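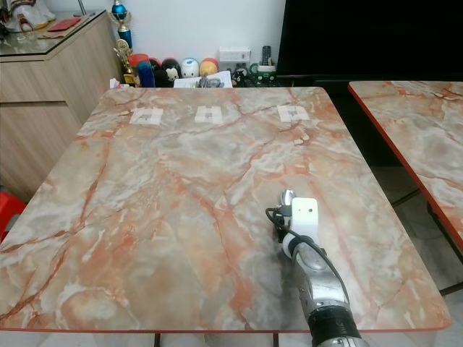

Figure 1. Marble-pattern tabletop with rust-orange and pink veining, paper squares taped along the far edge.

Kasus project report: does a marble look earn its place in a study room?
Tritcombe, second-year interiors module

1. Why we picked this
The Rastorura tables were sold to our department as "timeless" and "easy to live with". We doubted both. A stone pattern with strong veins is a bold thing to put under people's notebooks all day, and the brochure from Abou Zeid, the supplier, gave no evidence for either claim. The tables cost 3,055 in total, and another 654 went on delivery and fitting, so it seemed fair to ask what the money bought.

2. What we did
We put a short form by the door in March and got 47 back. It asked whether the tabletop was pleasant to work at, whether glare was a problem and whether the pattern helped or hindered when looking for small things. We also sat at the tables ourselves, in the morning and again after four o'clock, with the lights on and off.

3. The tabletop
Most people liked the colour. Fewer liked the shine. The top is glossy, and under the ceiling lights several of us moved our papers to get away from reflections. The jagged veins drew complaints from people who draw, who said a pencil line near the edge of a sheet seemed to run on into the table. Crumbs were easy to miss against the pattern. The brochure calls this "forgiving". We would call it hiding dirt, and we are not sure a shared table should be good at that.
The reddish trim got no comments at all on the forms. We think it makes the edge easier to see from above, but we did not test it.

4. The floor
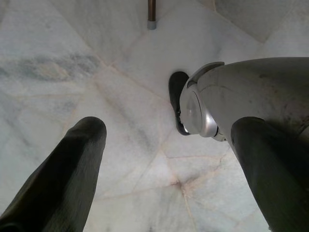
We had planned to treat the floor as background and ended up arguing over it more than the tables. Irregular slabs set at odd angles make a busy pattern of their own, even in a pale white with soft grey veining. Put a strongly veined table on top and the two compete. One form said the room felt "like a hotel lobby with homework in it". Another said it was the only room in the building that felt clean, though we could find no sign that it is cleaned more often than the others.

5. Problems with our method
The form was too leading. "Is glare a problem?" invites a yes. We had no plain table to compare with, and everyone who answered was already using the room by choice. Our first write-up ran to 600 words before it mentioned any of this, and our tutor sent it back.

6. What we would say to the department
Keep the tables, but try a matt desk mat on one of them for a term and ask again with better questions. We would not buy more in the same pattern until that has been done.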